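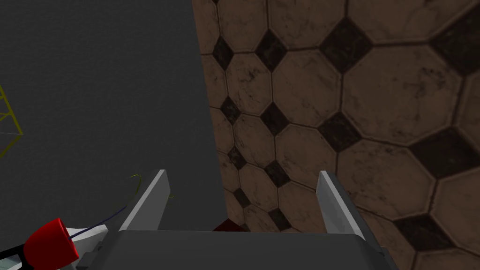

Pre-run inspection checklist, arm and gripper, with my comments
Chore trials in simulation, tile room
Date: 2021-01-19
Filled in by: Unai Vidal
Build: 2118 (the last one I signed was 1967)

Same form as always, so skip to the comments if you only want the gossip. I mark each line OK, WATCH or STOP. A STOP means no chore runs until somebody fixes it and I've looked at it again.

1. Stop command halts the arm from any pose. OK
Tried it 3 times, from high, low and halfway through a turn. It freezes right where it is and stays there until I reset. I'd love my vacuum at home to be this obedient.

2. Fingers open and close fully, both sides even. OK
Nice and smooth. On the old build the left one lagged a hair behind the right and I kept writing it up, so thank you to whoever at Conden finally got sick of reading about it.

3. Nothing in the grip before the run starts. OK
Looks silly on a form, I know. But we once began a wiping trial with a sponge still in the fingers from the run before, and the score came out great, and I believed it for a whole afternoon!

4. Wrist camera follows the wrist with no delay. WATCH
Good at slow speeds. When the wrist swings fast the picture trails a little, and for a wiping job that matters — you end up pressing where the wall was a moment ago. Keep to the slow profile until Kollent sends the patch.

5. Surfaces load with the right textures. OK
The big brown octagons have their smudges and speckles, which I asked for on purpose. A spotless tile teaches you nothing about cleaning. My complaint is still that the smudges are part of the pattern, so no amount of scrubbing takes them off, and we have to score the wiping by where the pad has been. Somebody please give me dirt that comes off.

6. Contact limits set for walls, corners and glass. WATCH
Walls are good. The limit for glass is still copied over from the wall setting and I don't like it one bit. Nobody runs the window job at full pressure until there's a separate number in that box. I've set the speed cap to 50 percent in the meantime.
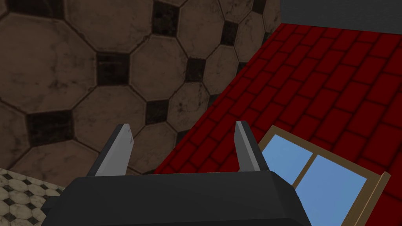 Item 7, wrist view: gripper open and empty, brown tile and red brick meeting ahead, window at lower right.

7. Arm can approach a seam between two materials without snagging. WATCH
I've got a soft spot for this one, because it's the thing people do with a rag and never think about. You go along the tile, you feel the edge, you ease off, you carry on over the brick. The planner treats the two as separate jobs and wants to lift away and come back down in between. Safe enough, so no STOP from me, but it's slow and it leaves a strip along the join that neither job claims. Sepúlveda has an idea about blending the two paths. I want to see it with the contact limits on before anyone gets excited (me included).

8. Window frame recognized as an obstacle. OK
It keeps the clearance it's told to keep. It's also very shy about it, and gives the wood a much wider berth than I'd give it with a cloth in my hand. Leave it shy for now.

9. Cables and loose items marked as keep-out. WATCH
Wires are the big one for me. They're thin and they curl, and the planner's idea of a wire is a fat box around the whole loop. Then it decides it can't reach half the floor. Penow wants to shrink the boxes. Fine, but do it one wire at a time and log each change.

10. Log saves and can be read back. OK
Opened it, scrolled it, closed it.

General comments

My sister asked me again when she can have one of these to do her bathroom. I told her what I'd tell anyone. Moving a pad over a flat wall, sure, I'd trust it with that today. Corners, edges, the bit behind the pipes, knowing when the thing is clean and you can quit — no, not yet, and I wouldn't want it near her kids either. On a shop floor with a fence and somebody watching, I can see it sooner, mostly for the dull long stretches.

Cleared for: slow wiping runs on tile and brick.
Not cleared for: glass, anything above the speed cap, anything running with nobody at the desk.
Next check: February, or sooner if the camera patch lands.

Signed, Unai Vidal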